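플렐리아, 식탁에 올려놓고 쓰는 작은 화이트보드 생활을 제안합니다
꽃무늬 식탁보 위에서 시작하는 집안 메모, 봄 시즌 안내

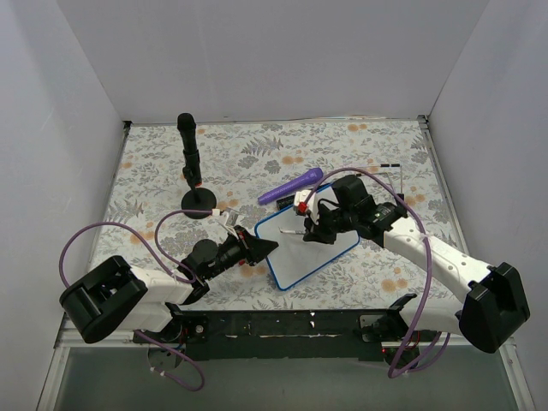

2019년 3월 14일

안녕하세요, 생활용품 브랜드 플렐리아(Flellia)에서 책상과 식탁 주변 물건을 맡고 있는 헤르미네 가서입니다. 보도자료라고 하면 보통 회사 연혁부터 길게 나오던데, 저는 그냥 제가 요즘 제일 좋아하는 물건 이야기부터 하겠습니다. 바로 작은 화이트보드요!

저희 집 화이트보드는 원래 냉장고 옆 벽에 붙어 있었어요. 큼직하고 번듯했는데 이상하게 손이 안 갔습니다. 서서 써야 하고, 마커는 늘 어디론가 사라지고, 한번 적은 글씨는 몇 주씩 그대로 남아 있었지요. 작년 12월에는 장보기 목록에 적힌 '무'를 보고 무를 또 사 왔습니다. 이미 집에 있었는데 말이에요(그 겨울에 뭇국을 정말 많이 끓였습니다).

그러다가 회의용으로 쓰던 조그만 보드를 집에 가져와 식탁에 눕혀 놓아 봤어요. 밥 먹다가 생각나면 쓱 적고, 다 먹으면 닦아서 치우고. 앉은 자리에서 손만 뻗으면 되니까 온 식구가 쓰기 시작하더라고요. 그래서 이번 봄에는 플렐리아 매장 한쪽을 아예 이 이야기로 꾸미기로 했습니다. 이름은 '브루르카노(Brurkano) 식탁 메모 코너'예요. 브루르카노는 저희가 식탁 위 소품을 묶어 부르는 시리즈 이름인데, 발음이 어렵다는 말씀을 많이 듣습니다. 직원들도 그냥 '브루'라고 불러요.

무엇을 만나실 수 있나요

주인공은 역시 작은 화이트보드와 마커입니다. 식탁에 두고 쓰는 보드는 벽에 거는 보드와 고르는 기준이 좀 달라요. 너무 크면 반찬 놓을 자리가 없고, 너무 작으면 글씨가 금세 꽉 차서 답답합니다. 한 손으로 들어 옆 사람에게 건넬 수 있는 정도가 저는 제일 편했어요. 매장에서는 꼭 직접 들어 보세요. 의자에 앉아서 들어 보시면 더 좋고요.

마커는 한꺼번에 여러 색을 사고 싶은 마음, 저도 압니다. 그런데 식탁에서는 손이 가는 색이 결국 정해지더라고요. 마음에 드는 것 하나로 시작하시고, 뚜껑만은 제발 꼭 닫아 주세요. 저희 집에서 이 문제로 가족회의가 열린 적이 있습니다.

그리고 식탁보! 이 부분은 조금 길게 말해도 될까요? 저는 보드를 그냥 맨 식탁에 올리는 것보다 천 위에 올리는 걸 훨씬 좋아합니다. 이번에 함께 소개하는 건 밝은 미색 바탕에 회녹색 고사리 잎과 잔가지, 주황빛이 도는 동그란 꽃이 흩어져 있는 무늬예요. 화이트보드라는 물건이 아무래도 사무실 느낌이 나잖아요. 그런데 이 고사리 무늬 위에 놓으면 표정이 확 풀립니다. 무늬가 연해서 보드 글씨를 읽는 데도 거슬리지 않고요.

식탁보 무늬를 고른 사람은 오르넬라 테스타입니다. 처음에는 꽃이 훨씬 큰 무늬를 밀었는데, 제가 식탁 위에 메모까지 올라오면 정신이 없을 것 같다고 끝까지 버텼어요. 오르넬라의 말을 그대로 옮겨 보겠습니다.

"저는 아직도 큰 꽃이 좋아요. 그래도 고사리 무늬를 깔고 아침을 먹어 보니 헤르미네 말이 무슨 뜻인지는 알겠더라고요. 밥상이 조용해 보여요. 이 천은 회색 벽 앞에서도 참 예쁩니다."

회색 벽 이야기는 저도 맞장구를 치고 싶어요. 벽이 밋밋한 집일수록 식탁보 덕을 많이 봅니다. 벽지를 바꾸는 건 큰일이지만 천 한 장 까는 건 점심 먹기 전에도 끝나니까요.

천 위에서 쓸 때 알아 두시면 좋은 것들

코스민 미허일러가 매장 직원용으로 정리해 둔 내용인데, 손님들께도 도움이 될 것 같아 몇 가지 옮깁니다.

식탁보는 주름을 펴서 까세요. 보드 밑에 주름이 접혀 있으면 글씨 쓸 때마다 달그락거립니다.

쓸 때는 다른 손으로 보드 모서리를 가볍게 눌러 주세요. 아이들에게는 이것부터 알려 주시면 좋아요.

마커 끝이 천에 닿지 않도록 보드 가장자리까지 꽉 채워 쓰지는 마세요. 여백을 조금 남기면 글씨도 더 잘 보입니다. 닦을 때도 안쪽으로 모으듯이 닦으면 가루가 천에 덜 떨어져요.

국물 있는 음식을 드실 때는 보드를 잠깐 치워 두시고요. (이건 제가 추가했습니다. 경험담이에요.)

무엇을 적으면 좋을까요

정답은 없지만 저희끼리 해 본 것 중 재미있었던 걸 말씀드릴게요. 앨리스터 매콜리는 저녁 메뉴 후보를 적어 놓고 식구들이 지우게 한답니다. 마지막까지 안 지워진 걸 먹는 거예요. 지난주에는 전부 지워져서 토스트를 먹었다고 하네요. 알도 롱고는 아침마다 그림을 하나 그려 놓고 나갑니다. 본인은 고양이라고 하는데 저는 잘 모르겠어요. 저는 여전히 장보기 목록입니다. 다만 이제는 사 온 것을 그 자리에서 지워요. 무는 맨 먼저 지웁니다.

숫자를 배우는 아이가 있는 집이라면 밥 먹기 전에 짧게 덧셈 놀이를 해 보셔도 좋겠고, 손님 오시는 날에는 이름이나 인사말을 적어 자리 앞에 놓아 보세요. 종이 이름표보다 쉽게 고칠 수 있어서 저는 자리 배치가 막판에 바뀌는 날 특히 고마웠습니다.

행사 안내

식탁 메모 코너는 플렐리아 빌스카(Vilska) 매장과 시스네로스(Cisneros) 매장, 이렇게 두 곳에서 운영합니다. 빌스카 매장은 입구 오른쪽, 시스네로스 매장은 위층 주방용품 옆이에요. 두 곳 모두 식탁과 의자를 놓아 두었으니 편하게 앉아서 써 보시면 됩니다. 예약은 필요 없어요.

매장마다 작은 보드와 마커 묶음을 211개씩 준비했습니다. 왜 딱 떨어지는 숫자가 아니냐고 물으신다면, 창고에 있던 걸 다 가져왔더니 그렇게 됐습니다. 식탁보를 함께 구입하시는 분께는 11퍼센트 할인해 드려요. 식탁보는 4인용 식탁에 맞는 크기부터 먼저 나오고, 더 큰 크기는 일정이 정해지면 따로 알려 드리겠습니다.

두 매장의 체험용 보드에는 여러분의 메모를 남기고 가셔도 됩니다. 문 닫을 때 닦기 전에 제가 하나하나 읽어 볼 생각이에요. 맛있는 저녁 메뉴가 적혀 있으면 그날 저희 집 반찬이 될지도 모릅니다!

취재와 제품 대여 문의는 플렐리아 홍보 담당 알도 롱고에게, 매장 행사 문의는 각 매장 안내 데스크로 부탁드립니다. 기사에 식탁보 무늬를 소개해 주실 때는 '고사리와 꽃'이라고 적어 주세요. 정식 이름은 아직 오르넬라와 의논하는 중입니다.

플렐리아 헤르미네 가서 드림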